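4. Changes to Work at the Sheet Handling Station

The Bultik station was the first at the Flumano site where a two-arm robot took over part of the folding work. Figure 1 shows a white sheet on the work surface, viewed from the wrist of one arm.
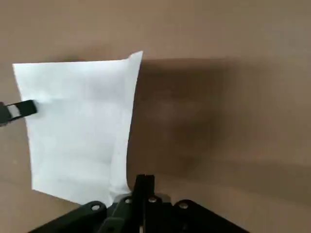

Figure 1. A sheet between the two grippers, with its upper right corner raised from the surface.

4.1 Tasks Before and After Installation

Before installation, each operator folded and stacked sheets by hand for a full shift. The station now processes up to 3000 sheets per week, and operators step in only when the robot stops and asks for help. We logged 1377 such stops over the study period. The most common cause was a lifted corner or a crease along one side, which the operator flattened by hand before restarting the cycle.

Of the 34 operators interviewed, most reported less strain in the wrists and shoulders. Many also described a loss of control over the pace of the day. Under the old arrangement, a worker could speed up before a break and slow down after it — a freedom that the fixed cycle removed. Several said that waiting for a stop was more tiring than folding.

Job titles and pay grades did not change during the study, although the duties did. Raluca Crăciun, the shift lead, began a short review of stops each Friday, and operators used it to request changes to the restart procedure. Two of these requests were adopted before our last visit in November. The remaining requests are discussed in Section 5.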